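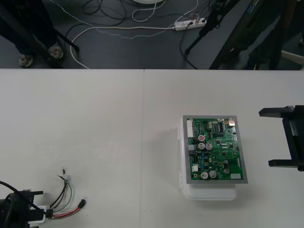

A green circuit board on its white enclosure.

The appliance amnesty is back

Readers with long memories will recall that last August we asked everyone to bring in the small appliances they had stopped believing in. We expected a few toasters. We got 647 items, 80 of which were bread machines, and a fondue set that wasn't even electric.

The Carrasco Street repair room has been working through the pile ever since. Most of what came in was suffering from crumbs. A fair number of coffee makers wanted descaling and nothing else, and three hair dryers worked perfectly the moment they were plugged in, to the embarrassment of all concerned. The bread machines remain bread machines. If you gave us one and would like it back, please say so. If you gave us one and would not like it back, we understand, but we do have to ask.

Money next. The Flurkach jumble sale raised $3,503 toward the repair room, most of it from cake. That pays for the new workbenches and a year's supply of fuses, with enough left over to replace the kettle — the one we drink from, which broke in January and which none of our repairers could fix.
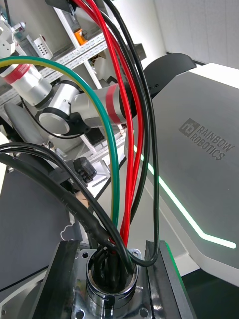 Cables packed into a round metal fitting.

A few house rules for this year. Empty the crumb tray before you come. Bring the power cord, including the one you are sure we must have plenty of. No microwaves, no televisions, and nothing that has been under water, however briefly. Prokard label makers are welcome, though we can't get the tape any more and neither can you.

Drop-off opens on 26 March 2026 at the side door, next to Zusis Bakery. Please don't leave things at the bakery. They have been very nice about the waffle irons and would like to stop.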